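Categories: Household customs | Rain and rainwear | Lost property

Umbrella borrowing

Umbrella borrowing is the practice of taking another person's umbrella with the stated intention of returning it. It is found wherever people get rained on indoors of their own plans, and it differs from umbrella theft mainly in what is said at the door. The umbrella is usually a spare, a gift, or something left behind by an earlier borrower, so ownership is often hard to settle.

Origins

Lending umbrellas became common once they were cheap enough to own and still dear enough to miss. Early etiquette writers tended to treat the borrowed umbrella as a test of character. The historian Inger Mikkelsen, in her study The Wet Guest, argues that most hosts kept two: a good one, stored out of sight, and a bad one, stored by the door.

Lending schemes

Organized lending has been tried in many towns, with results that their founders describe as encouraging. The best documented is the scheme in Totano, begun by the hatmaker Máté Borbély, who placed stands at 16 shops and asked customers to return umbrellas to any of them. Of the 1,681 umbrellas put out in the first year, more than half were gone by October. The town put this down to wind.

A later scheme in Hakala asked for a small deposit. Returns improved, but borrowing nearly stopped, and the stands were full on every rainy day of the season. Gunnlaugur Thygesen, who ran it, counted this as a success on the grounds that no umbrellas were lost.

Choice of umbrella

Writers on the subject agree that plain umbrellas travel furthest. A beige or grey one can be carried off by almost anyone without a second look, while one printed with ducks tends to come home. Trinidad Quiroga's advice to lenders was to buy ugly and write the name on the handle – large, and in paint.
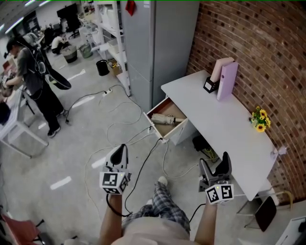
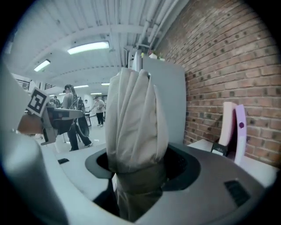 The second picture shows a beige umbrella, tightly folded.

Etiquette

The borrower is expected to return the umbrella dry and within three days. After a week the lender may mention the weather. After a month the matter is considered closed, although the lender keeps the right to bring it up at weddings.

Returning a different umbrella is accepted if it is better than the original. Returning a worse one is common and has no agreed remedy. Mircea Mocanu's pamphlet on the question runs to 16 pages and recommends hats.

Related articles
Umbrella stand
Totano lending scheme
Lost property office
Borrowed books
Galoshes
Rain hat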